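Cómo grabar demostraciones de limpieza en casa para entrenar una política (sin volverte loco con el etiquetado)

Llevo desde octubre grabando tareas domésticas en primera persona para Lindero, y como me seguís escribiendo por privado con las mismas dudas, os cuento de un tirón cómo lo hago yo. El conjunto se llama Aseo y va de baños: suelos, grifos, mamparas, ese tipo de alegrías. Todo con manos humanas y cámara en la cabeza, que luego se usa para preentrenar antes de tocar un robot de verdad.

Qué necesitas: una cámara con sujeción a la frente, una batería que aguante la sesión, un trapo o estropajo de un color que contraste con el suelo y paciencia. Lo del color va en serio. Mis primeras tomas fueron con una bayeta gris sobre baldosa gris y el segmentador la perdía cada dos por tres. Tiré la tarde entera.

Paso 1. Inclina la cámara más de lo que te pide el cuerpo. De rodillas o en cuclillas uno mira con los ojos y deja la cabeza bastante recta, así que la lente acaba apuntando a la pared de enfrente. Ponte en postura, apoya las dos manos donde vayas a fregar y ajusta hasta que salgan las dos, muñecas incluidas. Después graba diez segundos, párate y revísalo en el móvil antes de seguir (sí, siempre, aunque lleves meses en esto).

Paso 2. Decide el gesto y repítelo con variaciones. Para el suelo yo trabajo con tres etiquetas: "frotar", "recolocar el trapo" y "apoyo". La de apoyo es la mano que no limpia, la que se queda plana en la baldosa sujetando el peso. Al principio la dejábamos sin etiquetar y fue Philomena Aidoo, que lleva la revisión, la que se plantó: si esa mano no existe en los datos, el modelo aprende que el equilibrio sale gratis. Tenía toda la razón, y me tocó volver atrás y reetiquetar 440 clips. ¡Con lo que me gusta a mí eso!

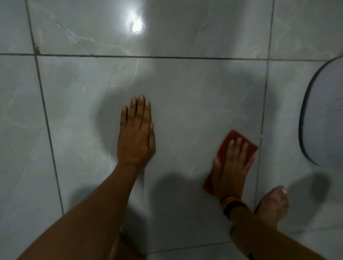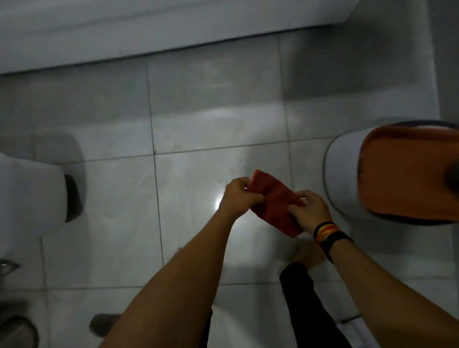 El rojo se distingue bien sobre la baldosa clara.
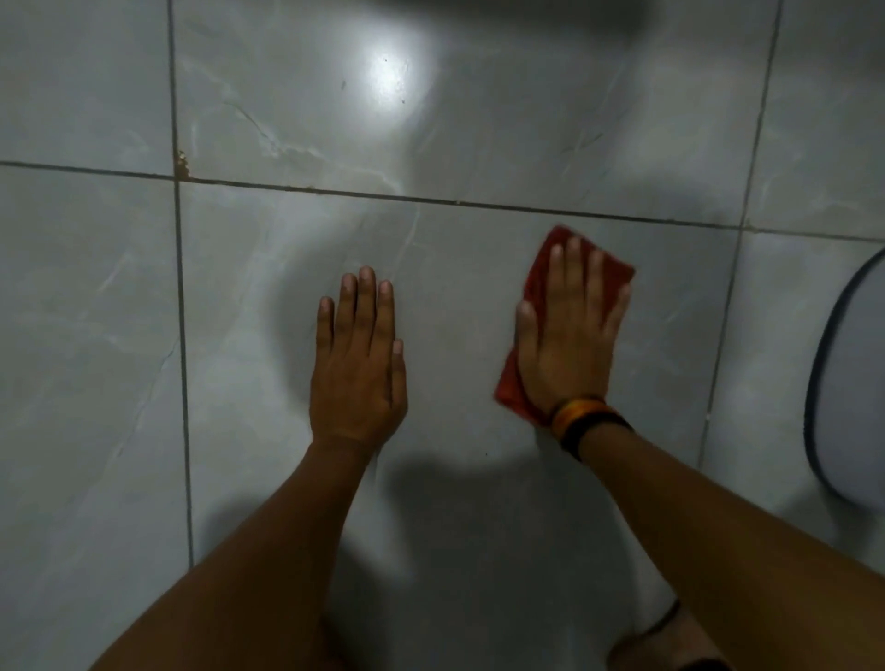
Paso 3. Corta los clips por contacto, no por tiempo. Un clip de frotar empieza cuando el trapo toca el suelo y acaba cuando se levanta. Si lo cortas cada cinco segundos te salen trozos con medio gesto de cada cosa y luego el entrenamiento es una sopa. Yo marco los contactos a mano en una primera pasada rápida - sin mirar nada más - y en la segunda pongo las etiquetas. Hacerlo todo a la vez parece que ahorra tiempo, pero a la media hora ya estás marcando cualquier cosa.

Paso 4. Vigila los brillos. La baldosa pulida devuelve la luz del techo como un foco, y si el reflejo cae justo donde frotas pierdes el borde del trapo. Prueba a girarte un poco o a cambiar de baldosa. Eso sí, no elimines todos los reflejos: los baños reales brillan, y un modelo que solo ha visto suelos mates se atasca en el primero que encuentra. Yo dejo los reflejos que caen lejos de las manos y repito los que tapan el contacto.

Paso 5. No ordenes de más ni frotes de anuncio. Las manchitas en la junta, un pelo suelto, tu propio pie asomando por abajo... todo eso se queda. Lo que sí retiro es cualquier cosa con nombres o direcciones, como recetas médicas o cartas. Y pulseras, anillos y mangas, como cada cual los lleve, pero apunta en la ficha quién graba para poder repartir bien entre entrenamiento y validación. Si la misma persona cae en los 2 lados, las métricas te saldrán preciosas y no significarán nada.

Cuánto grabar: para una tarea nueva yo no entreno nada por debajo de 500 clips limpios. Con el suelo del baño seguimos sumando y el objetivo son 4.000, repartidos entre varias casas. Más vale hacer sesiones cortas en muchos baños que una maratón en el tuyo, y las rodillas lo agradecen (una esterilla debajo también va bien, aunque luego hay que acordarse de moverla).

Para subirlo, una carpeta por sesión, el vídeo sin recomprimir y la ficha en texto plano con la persona, la habitación, el material del suelo y el tipo de luz. Si algo salió raro, escríbelo en notas y no lo borres, que ya lo miramos en revisión.

Me dejo para otro día las mamparas, que con el cristal y el agua tienen su propia guerra. Si estáis grabando algo parecido contadme qué etiquetas usáis para la mano de apoyo, que no acabo de estar contento con las mías.

Compartir · 37 veces compartido · 12 comentarios

© Lindero · Contacto · Volver arriba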